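Open day at Candeck
13 Dec 2025

Candeck had its open day last week and I went along with Zarmeena Kakakhel, who used to work with me at Afridi. We parked behind the tyre shop and signed in at the front desk. Coffee was two dollars.

The first half was a talk by Sigrun Blomqvist on how they teach robots to handle fabric. Her program is called Dorora. A person does a job by hand, over and over, holding a pair of grippers, and the recordings are used to train the arms. Her target is 400 recordings for each task before they train anything. I asked whether that was enough for cloth and she said for a single colour, maybe.

After the talk we went through to the room where the recording gets done. The job was a dark navy cloth on a white board, worked with one gripper in each hand. Each gripper has a white cube on it with black and white square markers, and the cubes are how the software follows where the hands are. The person working kept a laptop shut on the same table, next to a water bottle.
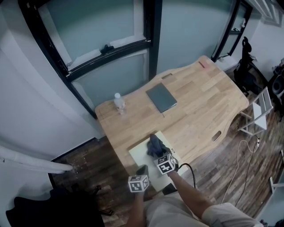

Having a go

Visitors got 20 minutes each. The grippers were heavier than I expected and my forearms were sore by the end. You lose most of the feel in your fingers, so I kept pinching two layers when I wanted one. Zarmeena was neater at it than me.

They're running another open day in January. Bookings are through the front desk and parking is free after four.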